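Setting Up Failsafe on a Zameo Receiver

Written by Yogesh Upadhyay, with corrections by Leonie Bolger

Failsafe is what the flight controller does when it stops receiving valid data from the transmitter. It has to be set in two places, the receiver and the flight controller, and the two settings have to agree. The steps below were written for the Zameo receiver bound to a Fendov radio. Other serial receivers follow the same order, but the menu names will differ.

Remove all propellers before you start. Leave them off until the bench test is complete.

What you need

A bound receiver and radio
A USB cable that carries data
The configurator, installed and able to connect to the board
A charged flight battery
A smoke stopper, if the receiver wiring is new

Step 1: Check the receiver output

Connect the board over USB and open the Receiver tab. Many receivers do not draw power from USB, so plug in the flight battery if the channel bars stay still. Move each stick and confirm that the correct bar follows it. Centered sticks should read 1500. If they are off by more than a few points, fix this with the trims or subtrims in the radio before going further.

Step 2: Set the receiver to send no pulses

A receiver can respond to a lost link in one of several ways. It can hold the last stick positions, send a preset position, or stop sending data. Hold is the worst choice for a multirotor. The throttle stays where it was and the flight controller has no way of knowing that the link is gone.

On the Fendov radio, open the model setup page, scroll to Failsafe, and select No Pulses. Save and exit. Some older Zameo firmware does not offer this option in the radio menu. In that case, turn the radio off with the receiver powered, then press the bind button once. The LED blinks 3 times when the setting is stored. 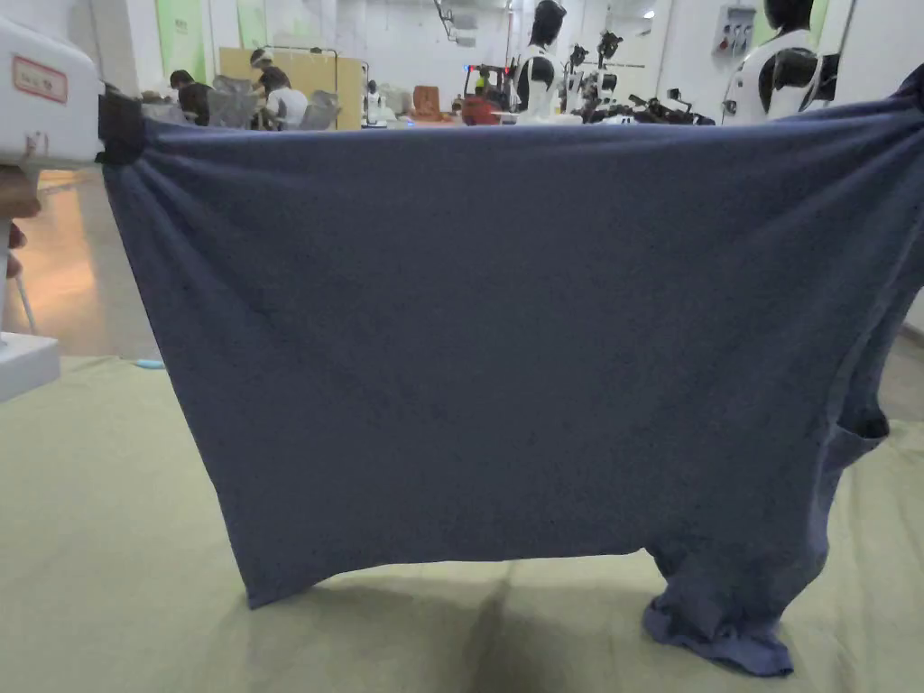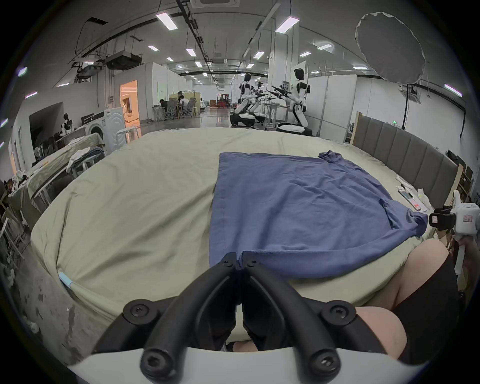
Step 3: Set stage 1

Open the Failsafe tab with expert mode turned on. Stage 1 begins as soon as the signal is lost and covers short dropouts. Set roll, pitch and yaw to Auto, which centers them, and leave throttle on Auto, which drops it to minimum. Set each aux channel to Hold, including the arm switch. If the arm channel is set to a value that disarms, a brief dropout will stop the motors in the air.

Step 4: Set stage 2

Stage 2 begins when the guard time runs out. The two common choices are Drop and Landing Mode. Drop cuts the motors and disarms. Use it for any field with people nearby. Landing Mode holds a fixed throttle for a set delay and is harder to predict, as the correct throttle value changes with battery voltage and payload.

Press Save and Reboot. Settings that have not been saved are lost when you change tabs.

Step 5: Bench test

1. Props off. Connect the flight battery and arm.
2. Raise the throttle until the motors spin steadily.
3. Turn off the radio.
4. The motors should drop to idle, then stop when stage 2 begins.
5. Turn the radio back on and confirm that the board will not arm until the arm switch has been cycled.

If the motors keep spinning at the same speed, the receiver is still holding its last output. Go back to Step 2. If they never slow down but stop after around 13 seconds, Landing Mode is active and its delay is longer than you want.

Notes

The Dunstan 7-inch frame kit ships with its receiver flashed to Hold. Check it even if the board arrived configured.

Repeat the bench test after any receiver firmware update. Updating from version 2 of the Trutley bootloader resets the failsafe setting and gives no warning.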